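Maison pratique / Trucs et astuces

Entretenir et désencombrer une table en pierre

Publié le 11 mars 2021

Une table en pierre polie supporte beaucoup de choses, mais elle marque plus vite qu'on ne le croit. Les conseils qui suivent valent pour le granit et les pierres sombres mouchetées. Le marbre et le calcaire sont plus fragiles et demandent un produit adapté.

Le nettoyage courant

Passez d'abord un chiffon microfibre sec pour enlever les miettes et les grains de sable. Lavez ensuite à l'eau tiède avec quelques gouttes de savon neutre, puis rincez avec un second chiffon bien essoré. Séchez tout de suite. Sur une surface brillante et foncée, les traces viennent presque toujours de l'eau qu'on a laissée sécher seule, surtout près des fenêtres où la lumière rasante les fait ressortir.

N'employez ni vinaigre, ni citron, ni poudre à récurer. L'adoucissant et la lessive liquide ne servent pas à nettoyer la pierre : ils laissent un film gras. Si un bouchon a coulé, essuyez, lavez deux fois au savon neutre et essuyez le dessous du flacon avant de le reposer.

Les taches

Pour une tache d'huile, préparez une pâte avec du bicarbonate et un peu d'eau, étalez-la sur 5 mm, couvrez d'un film alimentaire et laissez poser jusqu'au lendemain. Retirez avec une spatule en plastique. On recommence une fois si l'auréole est encore visible. La cire de bougie se durcit avec un glaçon et se décolle à l'ongle.

Protéger la surface

Un petit tapis rond ou un dessous-de-plat suffit pour les objets qu'on déplace souvent. Choisissez-le sans caoutchouc coloré, qui peut déteindre à la longue. Lavez aussi le dessous, où les grains se coincent et finissent par rayer. La protection hydrofuge se renouvelle quand une goutte d'eau fonce la pierre au bout de quelques minutes. Chez nous, c'est en octobre, avant de rallumer le chauffage.

Ce qui s'accumule devant la fenêtre

Les livres se rangent à plat, le plus grand en dessous, et les petites boîtes à côté de la pile. Les photos et les cartes posées à plat collent à la pierre humide : relevez-les ou glissez un carton dessous. Enroulez les câbles en boucle large, sans les serrer, et laissez libre celui qui monte le long de la vitre pour pouvoir ouvrir.
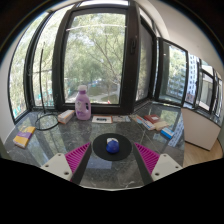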